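How to sort the paper backlog before the new scanning line takes over

I've been in the records room at Oleneck for 13 years, and in September we got Ryu, the system that feeds, scans and files our forms. Jae-hoon Seol set it up and then very kindly left me to work out the bit before it, the mountain of loose paper! So this is how I do it now.

Start by getting everything into one heap. I know it looks awful, but you'll only go through it once. Pull out anything with printing on it and keep the blank sheets apart, as Ryu treats a blank as a page break and you'll end up with one person's form split into 5 files (ask me how I found out).

Next, square up your stack. Press it flat with both palms, then stand it up and tap the bottom edge on the desk. I do this in small batches, my wrists prefer it. Creased corners are what jam the feeder, so badly crumpled sheets come out and get copied by hand later. Young-sook Wang still does those and she's quicker than the machine, I swear.

What's changed for us? Less typing, much more sorting. Sang-wook used to key in forms all morning and now he checks the ones Ryu isn't sure of, which he likes better. I miss the chatter a bit, but I don't miss the backlog.

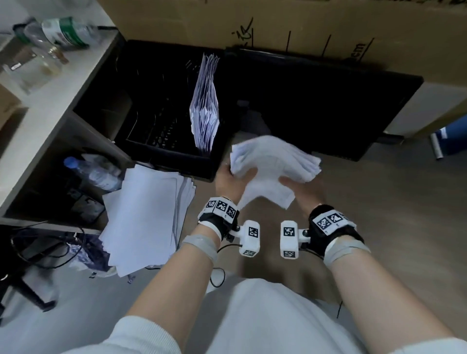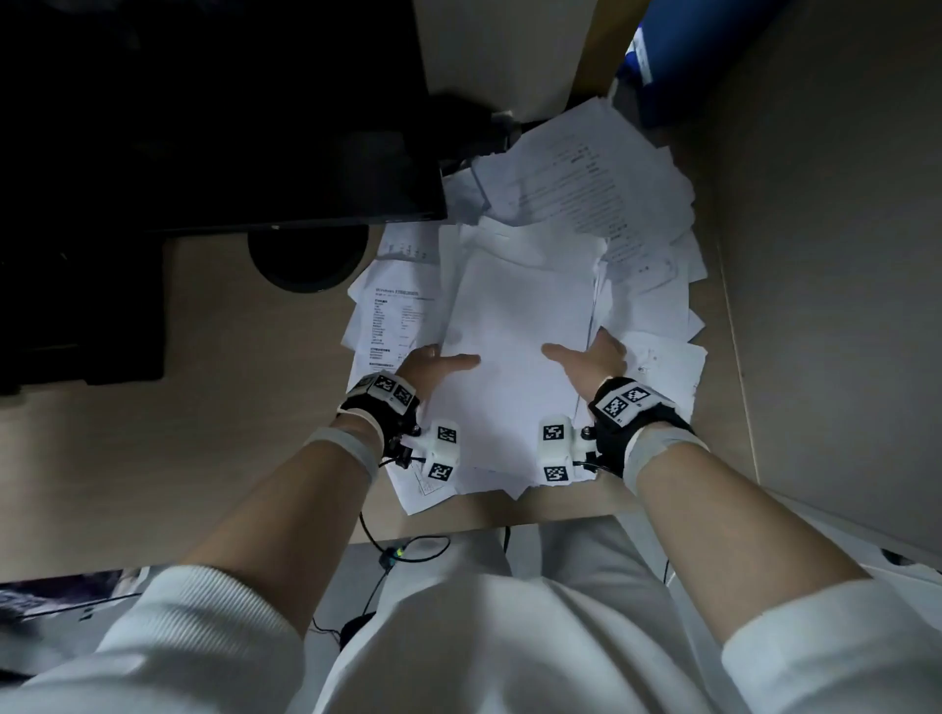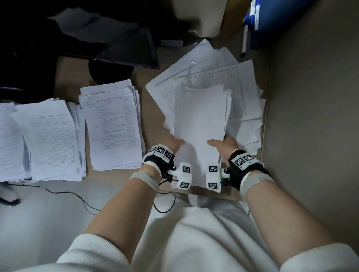 Paper, paper and more paper, all of it handled with two hands.

Do I have to take the staples out before the forms go through Ryu?
Every one of them, please, and paper clips too. A single staple can scratch the scanner glass, and then you get a line down every page until it's replaced.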